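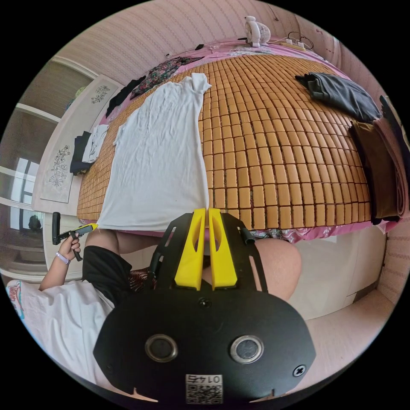 Home Forums Bedroom and Sleep New posts Log in

Search this forum... Go

Duvet too warm, sheet too cold — what do you use?

Posted Tuesday, February 4, 2020 by mistwood_reader

Hello everybody. English is my second language, so please excuse my mistakes. I moved to Bromthorpe in September and the heating in my building is controlled for all apartments together. In the evening the bedroom is warm, and after midnight it becomes cold very quickly. With my duvet I wake up sweating. With only a sheet I wake up at four. I have tried to open the window a little, but then I hear the street.

Which bedding do you use in such a room? I would like to spend no more than 128 dollars.

coldfeet_lena wrote:
Two thin wool blankets and no duvet. You pull up the second one when you need it. I have slept like this for years.

tarn88 wrote:
Wool is itchy and a pain to wash. Get a light cotton quilt and wear socks. Cheaper too.

coldfeet_lena wrote:
It is itchy only if you buy the rough kind. And I air mine on the balcony, I wash them maybe once in a winter.
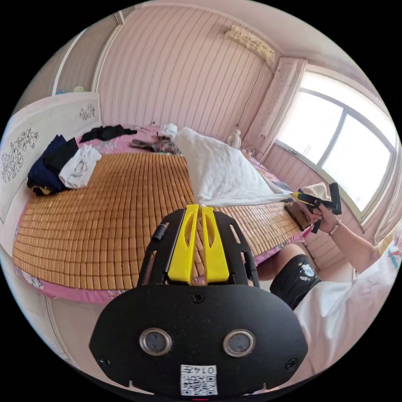
mistwood_reader wrote:
Thank you both. I should have said that my mattress is foam, and I have read that foam keeps the heat. Could this be the real problem, more than the duvet? I have a Cinholm mattress protector on it, the waterproof type.

tarn88 wrote:
There is your answer. Waterproof protectors are sweaty. Take it off for a few nights before you buy anything.

oldquilter wrote:
I don't agree with taking it off, a stained mattress is a bigger expense. Put a thick cotton pad over the protector. And for a room that gets cold late, I would still choose layers. Socks will not help your shoulders.

mistwood_reader wrote:
I slept two nights with a folded cotton blanket under the sheet. It is better — I did not wake up sweating, but the cold at four is still there. On Saturday I will go to look at wool blankets at the Sepúlveda shop. Does anybody know if they let you return one after you have opened the package?

coldfeet_lena wrote:
They took mine back, but keep the receipt.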